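How to Fold a Jumper (and Why Jumpers Go Baggy If You Don't)

By Muthoni Sang

Have you ever gone to put on your favourite jumper on a cold morning and found it squashed into a ball at the back of the drawer, with one sleeve inside out and a sock stuck in it? I certainly have, and I'm a grown-up! So let's talk about jumpers today: what they are made of, why they like lying down better than hanging up, and how you can fold one all by yourself.

First, what is a jumper? (Your cousins overseas might call it a sweater, and both words are perfectly good.) Most jumpers are knitted. If you look very closely at a knitted jumper, with your nose nearly touching it, you will see lots of tiny loops, and every loop is holding hands with the loops beside it and above it and below it. When you pull your jumper over your head the loops stretch to let you through, and then they spring back again. Clever, isn't it?

But those loops can get tired. If a heavy jumper hangs from a coat hanger for weeks and weeks, the weight of it drags the loops downwards, and the jumper can grow long and droopy, with funny pointy bumps at the shoulders where the hanger was poking. A folded jumper has the shelf underneath to hold it up, so the loops can have a rest.

Now for the folding. You will need somewhere flat, and a bed is just right – it's big, it's soft and it's usually close to the drawer. Pull the doona or blanket reasonably smooth first.

1. Lay your jumper on the bed and stretch the sleeves out to the sides. Some people start with the front facing down, and some with the front facing up. Front down means the picture or writing ends up on top when you've finished.

2. Smooth it with your hands, starting in the middle and moving outwards, as if you were patting a very flat dog.

3. Fold one side in towards the middle, sleeve and all. The sleeve will probably stick out past the other side, so fold it back down until it points to the bottom of the jumper.

4. Do the same with the other side. You should have a long, thin shape now, like a letterbox flap or a slice of toast for a giant.

5. Bring the bottom edge up to meet the neck. If your drawer is small, fold it once more.

When I taught this to my niece Kerubo she was 6, and her first try looked like a pillow that had been sat on. By her seventh try she was folding everything in the house, including the tea towels and her grandfather's scarf.

What about lint? Those little specks of fluff come from other clothes, from towels and tissues, and sometimes from the jumper's own yarn. They show up most on dark colours, in the same way that stars show up at night. A strip of sticky tape wrapped around your hand (sticky side out!) will lift them off, and it's a good job to do while the jumper is lying flat and before you begin to fold.

So choose a jumper, find a bit of bed, and have a go.
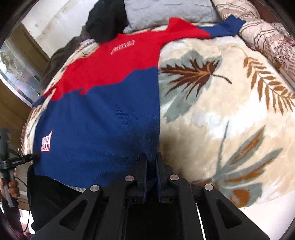

Once you've done one, try a whole pile. Put the thick ones at the bottom and the thin ones on top, and your pile will be much less likely to topple over when you shut the drawer.

Last updated 23 Jun 2020

24 shares | 3 comments

Kerubo Temba: I still do the tea towels, Aunty.

Durnovdale Mum: My two did the whole basket after reading this. The giant's toast was a big hit!

Henao: Sticky tape works a treat on school jumpers too. We go through heaps of it in winter.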